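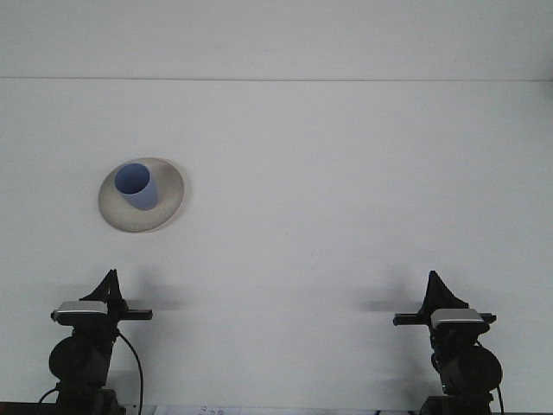
**Ticket 661: cup and saucer, left arm stops before release**
Opened by: Na-rae Cheon
Assigned: Min-kyu Yeom
Status: open, workaround in place
Opened Thu 22 March

**What's wrong**

The task is putting a cup on a dish and leaving it there. Left arm picks up the cup fine, carries it over fine, gets it onto the dish, and then waits. The fingers never open. After a while the Bota controller times out and both arms go home, with the cup still in the left gripper. Happens on most runs with the blue cup. Never happens with the steel mug.

I want to say up front that the carrying part looks GREAT now. In August we couldn't get a cup across the table without tipping it, and now I stand there grinning every time. So this is a happy sort of bug report!

**Steps to reproduce**

1. Load the `saucer_place` routine, Bota build 234.
2. Cream dish, blue cup.
3. Start. Watch the left arm once the cup is down.

**Log excerpt**

```
place: descend
place: contact (left)
place: wait_settle
place: wait_settle
place: TIMEOUT 4000 ms
home: both
```

---

**Min-kyu Yeom**

Nice clear log, thank you. `wait_settle` wants the force reading on the fingers to go flat before it lets go. My guess is the cup is rocking a tiny bit on the dish and the reading never goes flat enough. The steel mug has a wide bottom. The blue one tapers down toward its base, so it has less to stand on.

Could you try the same cup straight on the table with no dish?

**Na-rae Cheon**

Tried it. Releases every time on the bare table! Put the dish back and it hangs again. So it's the two of them together.

**Ivone Lins**

Jumping in from the kitchen side. We had something like this with the Haslinger bowls, where the bottom has a slight curve and nothing small sits flat in it. Is your cup landing in the middle of the dish? If it lands off to one side it will be partly up the slope.

**Na-rae Cheon**

It isn't landing in the middle, no. I moved the target toward the center and got 3 clean releases in a row, then one hang. Much better, still not fixed.

**Min-kyu Yeom**

OK, so two things are going on. The target comes from the dish outline, and the outline is a circle only if you look at it straight on. Tilt it and it turns into an oval, and our center estimate drifts. I'll fit an ellipse. The settle threshold is also too strict for light cups, and I can loosen that today.

Workaround until then: set `settle_tol` to `loose` in the task file and restart Bota. Reloading the task alone won't pick it up.

**Na-rae Cheon**

Restarted with `loose`. No hangs all afternoon. I let it run while I ate lunch and it just kept setting the cup down and letting go, over and over. I know it's one cup. But this is the boring half of clearing a table, and a machine is doing it!

**Ivone Lins**

Love it. Would I let it near my own dishes? Cups on saucers, yes, I think I'd risk it now. Stacked plates, no. Anything with soup in it, absolutely not. Ask me again after the ellipse fix.

**Min-kyu Yeom**

Leaving this open for the ellipse fit. Ye-seo has the Illine cups with the narrow foot, and I'd like those tested before we make `loose` the default. With a looser threshold there's a chance of letting go too early, so please watch for wobble after release and attach the log if you see any.

**To do**

- [x] Loosen settle threshold (task file only)
- [ ] Ellipse fit for dish center: Min-kyu
- [ ] Narrow-foot cups: Ye-seo
- [ ] Make a reload pick up `settle_tol`: unassigned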